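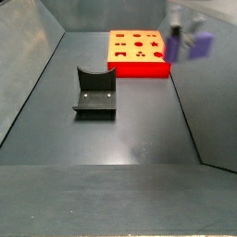
Fig. 1. Shape-sorter block near the back wall of the gray bin.

**Womham Play Materials Group, minutes, March 21, 2022**

Present: Zulema Salinas (chair), Constanza Yáñez (minutes), Quiroga and Skosska product leads.

**1. Minutes of the last meeting**

Approved with one correction. The order quantity under item 4 should read 800.

**2. Sorter block, cutout layout**

The three-by-three grid stays as drawn. The star and the round hole are kept in the set. Salinas asked that the tolerance on the star be checked separately, as its points take the most wear. Sivement to quote for a revised cutting die. The quote should list the die and the setup charge on separate lines.

**3. Color**

The orange top with red cutouts was accepted. Skosska requested a darker top for better contrast under strong light. Not adopted. To be looked at again if the test families raise it.

**4. Loose pieces**

Fig. 2 refers. The purple rectangular block and the dark gray arch were reviewed along with the sorter. The arch stands out clearly against a gray floor, but a second color is to be priced.
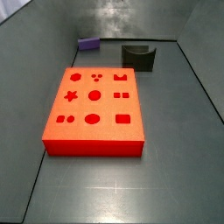

Yáñez objected that a second color would mean another batch of material for a single piece, and asked that the arch be made in the same purple as the rectangle. Salinas agreed to have both options priced. Decision deferred.

**5. Packing**

Quiroga's carton holds 13 sets with the current insert and 11 with the thicker one. The thicker insert was preferred. Drop test still to be done.

**Actions**

- Sivement: die quote, item 2
- Salinas: star tolerance; both prices for the arch
- Quiroga: drop test, 2 cartons
- Yáñez: circulate minutes and the corrected order sheet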